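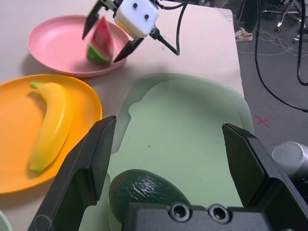
Wrist cam, one gripper around the avocado, with the fingers wide open.

kneath_e
3 April 2019
We're at 119 demos of the fruit sorting task, two arms, and Seren wants to start training Friday. I say it's too few. 34 of them have the avocado in nearly the same spot on the green tray. What is a policy supposed to learn from that besides the spot?

sgronow
It learns to finish the task, Elis. Train on what we have, see where it fails, then collect there. We spent all of March collecting and never looked at a single rollout.

skyrme
Siding with Elis on the count, not on the reason. I don't trust toy fruit at all. The banana and the watermelon wedge never bruise, never roll like the real thing. You could have thousands and I'd still doubt it on a real plate.

kneath_e
Fine, but that's a different argument – I'd be happy with toys if they moved around more.

aaliyah_b
Has anyone checked the second arm? In your shot it's coming down on the watermelon while the first one is at the avocado. If every demo has both arms working at once, good luck when one lags.

kneath_e
51 have both moving together. The rest take turns. No idea if that mix helps or hurts.

sgronow
So train on it and find out.

skyrme
On 3 seeds, please. Last time it was one lucky run.

Recent threads
Szabó wrist mount, loose screws
Trostus logger drops frames

We use cookies to keep you signed in. OK
Contact | Back to top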